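Keeping the grippers honest: a talk with the technician at Gralura

Gralura runs its clothing work out of two floors above a print shop. The company records people folding and sorting garments with hand-held grippers, and sells the recordings to groups that train robot arms. The upper floor is laid out as bedrooms and kitchens. The lower floor has a long bench, a label printer and the technician who looks after the grippers.

She has had the job for three years and asked that her name be left out. Before this she repaired ticket machines for a rail operator. We talked at the bench one afternoon in October while she worked through a tray of returned tools.

I asked what usually comes back.

"Pads," she said. "Always pads. The finger itself is hard plastic and it will take a beating. The pad is soft and it picks up everything. Wool is the worst. You do a morning of sweaters and the rubber has a skin of fuzz on it, and then it stops grabbing."

The operators don't always notice. A person holding a slipping gripper squeezes harder or takes a second try without thinking, she said, and the job still gets done. A robot trained on that recording learns the second try too.

Her routine for pads is simple. She wipes them with a damp lint-free cloth at every break and with isopropyl alcohol at the end of the day. She doesn't use alcohol during a session. "It needs to dry off all the way, and people won't wait. They go straight back to the bed and now you have alcohol on somebody's knitwear."

Pads get replaced after 53 hours of logged use, whether they look worn or not. The company used to replace them by eye, and she was against it. Two people could look at the same pad and disagree, and the argument took longer than the swap. Every tool now has a card from Fanex, the supplier that makes the log sheets and the storage trays, and the hours go on the card.

The screws are the second thing. The arms of each gripper are held at the joints by small screws, and they work loose. She checks each one with a torque driver on Monday-style resets, her name for the full check a pair gets before it goes to a new station. In between, the operators do a wiggle test: close the fingers, hold the tips and try to rock them side by side.

"If it clicks, it comes downstairs. I don't want anyone tightening it up there. They mean well and they strip the head, and then I'm drilling."

She keeps a jar of drilled-out screws on the shelf. It is fairly full.

I asked her to show me a check on a working station, so we went up to one of the bedrooms. An operator had a tool in each hand and a sweater laid out on the bed. The technician had him bring both grippers in over the knit and hold still while she looked at the fingers.
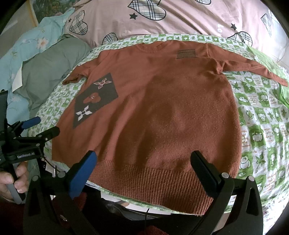

Matching the pair

A station uses two grippers at once, and she treats them as one machine. If the left one goes down, the right one goes down with it, and both come back from the bench together. She learned that the hard way during a job for Adeyemi, a client that wanted long runs of bedding and knitwear. She had swapped a single gripper in the middle of the run. The new one closed a little sooner than its partner, and the two hands no longer agreed in the data.

"You could play it back and it looked fine," she said. "The numbers didn't. We threw out 191 recordings and did them over."

Since then, each pair is zeroed together. She closes the fingers on nothing, reads the opening value, and sets it to zero. Then she closes them on a steel gauge block and checks the reading against the block. She does that 4 times for each tool. If one reading is off she starts over, and if it happens again she opens the tool up and looks for lint in the slide.

The cable is the part she likes least. It has to be slack enough for the fingers to open all the way and short enough that it doesn't catch on a cuff or a button. She ties it down with a soft strap and leaves a small loop near the handle. Hard zip ties are banned on the upper floor - they pinch the jacket and the fault shows up weeks later, when it is much harder to trace.

How long does a full check take? She gave me twenty minutes for a pair in good shape and most of an afternoon for a bad one. The Murance contract, which is the one the floor is working on now, calls for 1,152 recordings, and she has asked for one spare pair per station until it is finished. So far she has been given one spare pair for the whole floor.

I asked if there was anything she would change about the tools themselves.

"The pads should clip on," she said. "Right now they're glued. I spend half my life scraping glue."

She has made a clip-on version at home and has been trying it on the spare pair. It holds well on cotton. On heavy knits the edge of the clip snags, so she is filing it down and plans to try again once the spare pair comes back from the second bedroom.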